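Wultine Wrist Guard Kit for Cleva arms
Sold by Cavance. Part 954. In stock.

Status: sold with a safety notice (updated 15 April 2025)

The maker says this kit "eliminates unintended wrist motion." We sell it, and we would not put it that way. In March two customers reported that the wrist kept turning after the stop was pressed. Wultine blames a late stop signal and has issued new firmware. Our own bench unit ran 100 stops on that firmware and overshot on 2 of them. That is better than before. It is not a fix.

The Mészáros simulation package, included as a download, lets you rehearse a pick layout before anyone stands near the arm. It is useful for planning reach. It models a perfect stop every time, so don't use it to set your safety distance. 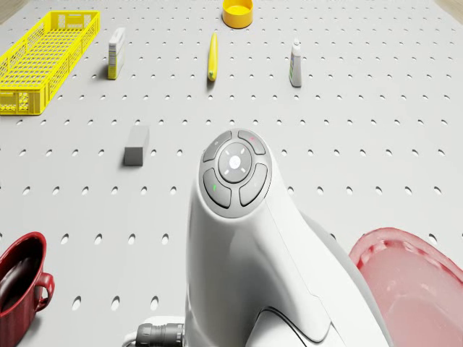
Simulated pegboard layout with basket, mug and small goods; five-button panel on the arm.

Check the firmware before you power up - kits from old stock may still carry the March version. Keep hands out of the work area until the arm is isolated at the main switch. A steady indicator light is no proof that it has stopped.

In the box: guard, 2 brackets, signal cable, download card.
Returns: accepted unopened or opened if the overshoot shows up on your arm. Send us the stop log with the kit.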